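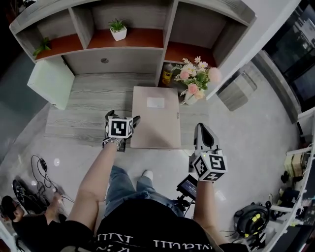 Zernier low table, gray, 2 months in

Bought in August for the front room, quick review before I forget everything. Paid 70 on sale, Clonow had the same size for more and the legs looked skinny.

Assembly was 36 minutes by myself, would of been less but one bag of bolts was taped up inside the lid of the packaging and I went looking for it under the sofa. Instructions all drawings, no words. Step 11 shows the crossbar backwards. Put it in the other way round or the last leg won't line up.

Height: low. Lower than I pictured. Good for feet, games, sorting mail. Bad for eating dinner unless you sit on the floor. Clémence does her homework at it on a cushion and likes it fine, I get a sore back after one bowl of soup.

Top wipes clean. Coffee ring came off next morning with a damp cloth, nail polish did not. One corner has a chip already from the vacuum, my fault.

Wobble - a little, on our floor. Folded card under one foot, gone.

Emailed Zernier about a missing foot pad, Zuweira Quartey wrote back same afternoon and mailed a set of four. No arguing. Thats worth a star by itself.

Would buy again at the sale price, not full. Four out of five.

Ludivine C.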